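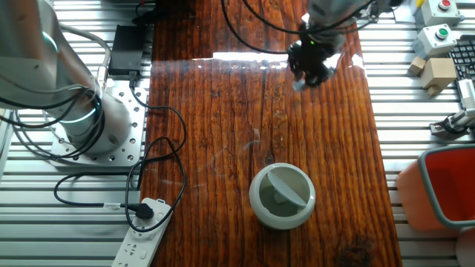
Gornwood merkte zum Entwurf an, die Regalprüfung im Keramiklager sei bisher zu kurz gekommen, man bitte um eine eigene Zeile je Regalfeld. Ist unten eingearbeitet.

Prüfliste Lager und Packraum, Zomix, Halle 5
Datum der Begehung: 12.09.2026

1. Fluchtwege
Tür Nord frei: ja
Tür Hof frei: nein
Bemerkung: Zwei Paletten mit Füllmaterial standen im Durchgang. Wurden während der Begehung umgesetzt. Bodenmarkierung an dieser Stelle kaum noch zu erkennen, bitte nachziehen.

2. Feuerlöscher
Prüfplakette gültig: ja, alle
Zugänglich: ja
Bemerkung: Halterung am Packtisch locker. Schrauben zu kurz für die Wand.

3. Regale, Feld A
Belastungsschild vorhanden: ja, 200 kg je Fachboden
Sicherungsstifte vollständig: ja
Bemerkung: keine

4. Regale, Feld B
Belastungsschild vorhanden: nein
Sicherungsstifte vollständig: nein, am unteren Träger links fehlt einer
Bemerkung: Feld bis zur Nachrüstung höchstens mit 100 kg je Boden belegen. Ersatzstifte bei Enico bestellt, Artikel 319. Schwere Steinzeugware nach unten.

5. Leitern und Tritte
Sichtprüfung: in Ordnung
Bemerkung: Bei der Stehleiter fehlt ein Gummifuß. Bis zum Austausch gesperrt, Zettel hängt dran.

6. Bruchware
Behälter für Scherben gekennzeichnet: ja
Schnittschutzhandschuhe vorhanden: nur Größe 10
Bemerkung: Größe 8 nachkaufen. Stand schon auf der letzten Liste.

7. Beleuchtung
Packtisch: ausreichend
Gang hinter Feld B: eine Röhre flackert
Bemerkung: Yordanov kommt ohnehin wegen der Hofleuchte und nimmt das mit.

8. Erste Hilfe
Kasten vollständig: nein
Bemerkung: Pflaster fast leer, Verbandbuch liegt im Büro statt am Kasten.

Offene Punkte: 1, 2, 4, 5, 6, 7, 8
Nachkontrolle: Dezember, Feld B vorher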